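The fold before the fold

Half past six, January, and Yeshi Alemayehu is already swearing at a log file. Not loudly. The planner wants to pick up a sleeve that isn't there.

Rarnonia writes software for robots that handle cloth. No arms of its own, no factory, just code – perception at one end, control at the other, and a planner in the middle that takes most of the blame. The planner is called Cusis. It is two years old and still can't be trusted with a black T-shirt.

Black is the problem. Or one of them. Depth gets patchy, edges vanish, a crease looks like a hem. Put the same shirt on a busy print and the segmentation starts borrowing flowers from the background. Wayne Tindall, who looks after perception, keeps a folder of these. 778 clips, all failures, all labelled by hand. He calls it the museum.

"People ask for the demo," he says. "I show them the museum first. Saves an hour."

The old version planned the whole fold up front, then ran it blind. Fine on a lab bench. Hopeless on a mattress, where the surface gives and everything slides. The new one plans a single grasp, closes, looks again, plans the next. Slower on paper. In the last round of tests it dropped 28 garments out of 2,000, and Alemayehu can tell you what went wrong with most of them.

Tooling took longer than the planner did. Yadav, their replay viewer, lets you scrub through a grasp and see what the model beleived at each step – where it thought the edge was, how sure, which grasp it threw away. Before Yadav they read numbers off a terminal. Tindall doesn't miss it.
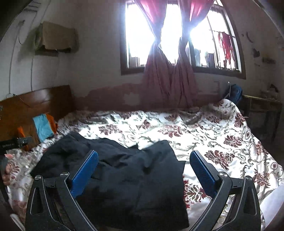 Why not plan the whole fold at once?

Cloth moves every time you touch it, so any plan past the first grasp is mostly a guess. Cusis keeps a rough idea of the finished shape and only commits to the next move.

Next up is Zemidico, the part that decides when to give up. Let go, shake it out, start over. Sounds easy, and it's been stuck in review for weeks becuase the two of them can't agree on a threshold. Alemayehu wants it to quit early. Tindall wants one more try, always.

By seven the log is sorted. The sleeve was a crease. Clip saved, label added, kettle on.

Contact the features desk | Copyright, all rights reserved | Back to top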